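Magazine > Features > Machines at Work

The Patience of Folding

By Karine Fraser

The first thing you notice at Halonen is the quiet. I had expected whirring and clanking, and what I got was a soft hum, a kettle somewhere down the hall, and a young man named Eltent – a family name, but everyone uses it – frowning at a sweatshirt.

He was having a bad morning with sleeves. His job at the company's workshop in Ultville is to guide a pair of robot arms through everyday chores, over and over, so that a learning system can study what he does. Each attempt gets recorded from start to finish: every joint angle, every squeeze of the grippers, and the view from the cameras. The system, which the team calls Uton, takes in all those attempts and tries to work out for itself what to do with the next piece of clothing.

I love this idea. For years, getting a robot to do anything meant writing out each motion ahead of time, and that works beautifully for a car door, which stays the shape it was made. Cloth has other plans. Toss the same shirt on a table twice and you have two different problems, with the collar buried in one and the hem rolled under in the other. So the people at Halonen skip the rulebook and collect examples, as many and as varied as they can manage.

Varied is the word I heard most. Eltent might start with a garment laid out neatly, then crumple it, turn it, push it into a corner and go again. He switches from thin cotton to heavy outerwear. Hoods are a favorite headache – they bunch up, they hide the neckline, and they never seem to land the same way (I tried it at home with my own raincoat and he's right!). The two arms work close together over the cloth, and the operator has to think about both hands at once, plus all the cable that travels with them.

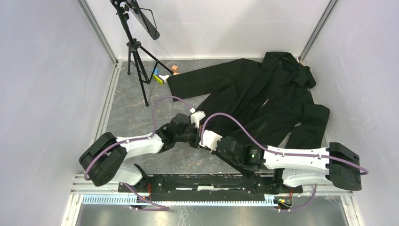
Keeping the Mistakes

My favorite discovery was what happens to the botched attempts. I assumed they were thrown out. Some are, when a recording glitches or a camera drops, but plenty of clumsy ones stay. If a gripper misses the edge of a cuff and Eltent goes back for it, that recovery is worth having, and a system raised only on perfect runs would have no idea how to get out of trouble.

Each recording also gets a short written note saying what the task was. Eltent writes his at the end of a session, in pencil first, and reads them aloud to catch the vague ones. "Fold it" is too vague. "Bring the left sleeve across the chest" will do.

I got a turn at the controls before lunch. It took me four tries to pinch a corner of fabric, and I dropped it right away. Eltent saved the recording.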